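Notebook, finishing bench
July, started 8:15 in the morning

Picking up the oil question again. Last month's pages stop at the point where the Rumell blend went gummy on the test offcuts, and I never wrote down what I thought was wrong. I now think it was the room. The back of the shop was damp all that week, the window was shut, and I put the second coat on before the first had cured. So the Rumell gets another try before I cross it off.

Three finishes this round:

Linska, straight mineral oil, the cheap one in the big jug.
Rumell, oil and wax blend, same can as before, stirred properly this time.
Robichaud, the hard curing oil Keegan Petrenko ordered.

All samples are maple, cut from the same two planks, planed the same afternoon and sanded by me so the pressure is at least the same bad pressure all the way through. Grits were 90, then 183 on the odd roll we got from Pudodby (that is what is printed on the backing, I assume it is their own numbering, it feels like a normal 180), then 400 on half of the samples only. I wanted to know whether the last grit does anything for us apart from using up paper.

Raised the grain once between the second and third grits. Wiped with a damp rag, left until dry, knocked back by hand. On the samples where I skipped this step the surface came up fuzzy as soon as it saw water, so the step stays in.

10:40

First coats on. Notes as I went:

Linska soaks in fast and looks dry again in the time it takes to do the next sample. End grain drinks it. I flooded the ends twice and they still looked thirsty. No smell to speak of.

Rumell needs warming. Cold from the shelf it drags and leaves lumps of wax in the corners. I stood the can in a bucket of hot water while I did the Linska set and it went on much better. Last month I used it cold, so that is a second thing I did wrong.

Robichaud goes on thin and has to be wiped off while it is still wet. The can says to wait and then wipe. I waited too long on one sample and it grabbed the cloth. Set that one aside and marked it on the back.

Rags from the Robichaud went flat over the rail outside. Please do not ball these up and put them in the bin. I found one in there when I came in.
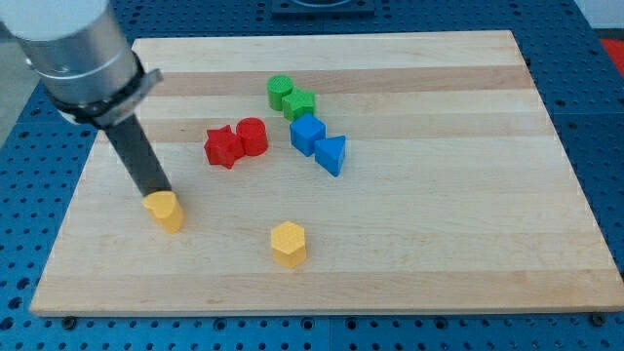 The other thing I want to settle is how much the boards move. We had one come back with a cup in it, and the owner said it only ever got wiped down. That may be so, but if it was wiped on the top and left lying flat then the top face swelled and the bottom stayed as it was. I have been telling people to wet both faces and stand the board on edge to dry. It should go on the care card in those words. The card at the moment says "dry thoroughly," which people read as a quick pass with a towel.

I went through the old notebook for anything on grain direction at glue-up. Keegan alternates the rings by habit. I do not always bother if the strips are narrow. His page says the alternated boards stayed flatter over the winter, but he also oiled those more often, so I don't think it tells us much. Would need a set made the same day and treated the same way to say anything.

1:30

Water test on last month's samples, the ones that did cure. One spoonful of water on each, left while I ate, then blotted.

Linska: pale ring, gone after it dried, grain slightly raised.
Rumell: beaded at first, then soaked in at one edge where the wax was thin. Ring still there when I wrote this.
Robichaud: no sample from last month, so nothing to compare yet.

The sanding difference is small. I can feel it with a fingertip before oiling. After the first coat I mixed up two samples and could not sort them again without turning them over. If that holds after the third coat, I would stop at the second grit for cutting boards and keep the finest paper for the serving pieces.

Cost, for Keegan, who asked. The Robichaud is by far the dearest per can but it goes on so thin that I used less of it than anything else. Weighed the can before and after: it started at 700 grams and I forgot to write down the second number before I topped up the small jar. Will weigh again at the next coat and do it properly.

3:50

Second coat on the Linska set only. The Rumell is still soft to a thumbnail and the Robichaud should be left overnight.

To do:
Second coats on the rest, but only if the window has been open.
Weigh the Robichaud can before opening it.
New wording for the care card, both faces and on edge.
Order more of the middle grit. If Pudodby is out, any normal 180 will do.
Cut four more offcuts for the glue-up test, two alternated and two not, same plank, same oil.
The clamp with the bent pad is leaving a dent. I have put tape on it - please leave the tape there until the new pad comes.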